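Jultora (software)

Jultora is a task planning and execution package for robot arms that work at a table. It takes a goal, such as a list of items and the container each one belongs in, and turns it into a sequence of grasps, moves and releases that one or two arms can carry out. The package is made up of a perception module, a symbolic planner, a motion layer and a supervisor process that watches execution and asks for a new plan when the state of the table no longer matches the expected one.

The name refers to the complete package. The planner can also be built and run alone, in which case it is usually called jultora-core.
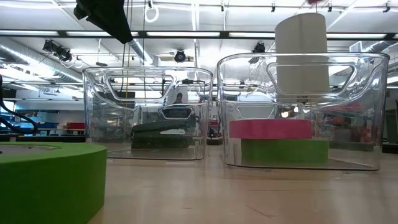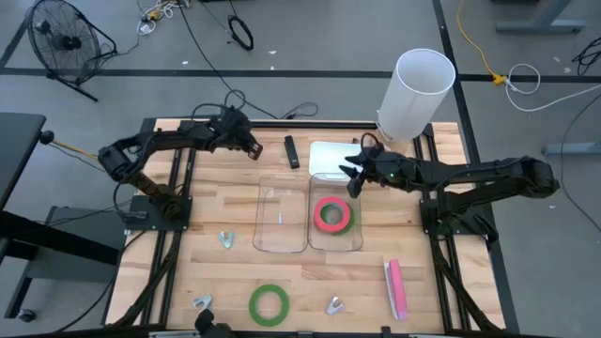 Clear containers and small objects on the work surface, seen from two viewpoints.

History

Development was started by Vasanthi Rajan as a replacement for a set of scripts written for a single arm. The scripts stored each task as a fixed list of joint positions and had to be recorded again whenever a container was moved. The first version of Jultora kept the motion code from these scripts and put a planner in front of it. Support for two arms was added later and required a rewrite of the scheduler, as the original one assumed that only one action could be active at a time.

Version 2 split perception from planning. Before this change the planner read detections directly from the camera process, and a dropped detection was treated as a removed object.

Architecture

Perception

The perception module, Cudard, keeps a table of tracked objects. Each entry holds a class label, a pose, a confidence value and a relation field. The relation field records whether the object is on the table, inside a container, on top of another object or held by a gripper.

Cudard merges views from a fixed camera and an overhead camera. The overhead view is used for position in the plane of the table. The fixed side view is used for height and for the order of objects in a stack, which is hard to recover from above when a wide item covers a narrow one.

An object that is no longer detected is kept in the table for 15 cycles before it is marked as lost. During this period the planner may not assign a grasp to it, but still treats its last known volume as occupied.

Planning

The planner searches over symbolic states built from the relation fields. Actions are pick, place, stack, hand over and retract. Each has preconditions and a cost, and the cost of a pick rises with the number of objects that have to be cleared first.

A search is stopped after 800 ms. If no full plan has been found, the planner returns the best partial plan, and the supervisor runs its first action before calling the planner again. Partial plans are marked in the log.

Motion

Thevar, the motion layer, converts each action into a joint trajectory. With two arms it reserves regions of the workspace in advance. An arm may enter a region only after the other arm has released it – the region above a container is always reserved as a whole, even when the container is large enough for both grippers.

Container walls are modeled as thin boxes with a fixed margin. Rims and handle cutouts are ignored, so a path through a cutout is never considered.

Supervision

The supervisor compares the relation fields before and after each action. A mismatch leads to one of three responses: retry, replan or halt. Retries are limited to 2 per action.

Tooling

Tastico is the log viewer supplied with the package. It displays camera frames, the object table and the active plan on a common timeline and can replay a run against a changed planner configuration without moving hardware. The regression suite consists of 159 replay files, most of them covering stacking, nested objects and handover.

Configuration is read from plain text files. The scene file lists containers, fixed obstacles and arm base positions. The goal file lists object classes and target relations, and may leave the order of placement open.

Limitations

Clear plastic is the most common source of perception errors. Reflections from ceiling lights can be taken for edges, and background items seen through a wall can be reported as contents of the container. Cudard rejects detections whose estimated depth lies behind the rear wall, but this filter depends on an accurate container pose.

Ring-shaped objects such as tape rolls are tracked as solid discs. The planner therefore cannot propose a grasp on the inner edge – such grasps have to be defined by hand in the scene file.

Cables are not modeled as flexible bodies. A cable that loops near a wrist is covered by an enlarged collision shape, which reduces the usable reach of the arm.

See also

Task and motion planning
Collision avoidance
Scene graph
Bin picking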